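Licensed keychain figure

A licensed keychain figure is a small moulded character attached to a ring, clip or cord and sold under agreement with the owner of the character. The category sits between toys and fashion accessories, and retailers classify it inconsistently. Most figures are between 30 and 80 mm tall.

Proportions are commonly altered from the source design. The head is enlarged, the limbs are shortened and facial features are reduced to simple shapes, so that the character stays recognizable at small size. Headwear and colour carry much of the likeness.
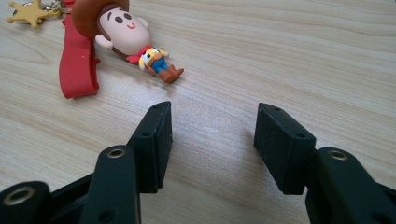
Hortensia Muñoz objects that the enlarged head is mainly a tooling decision, as thin necks and wrists fail first when a figure is carried on keys. Her survey of 237 figures in the Callell catalogue found that designs with separate necks were withdrawn sooner.

Collectors grade figures on a scale of 1 to 100, with deductions for paint wear, replaced hardware and missing tags. The Callell catalogue listed 2456 entries as of 12/14/19, excluding unlicensed copies.

See also: Bag charm; Character licensing; Zipper pull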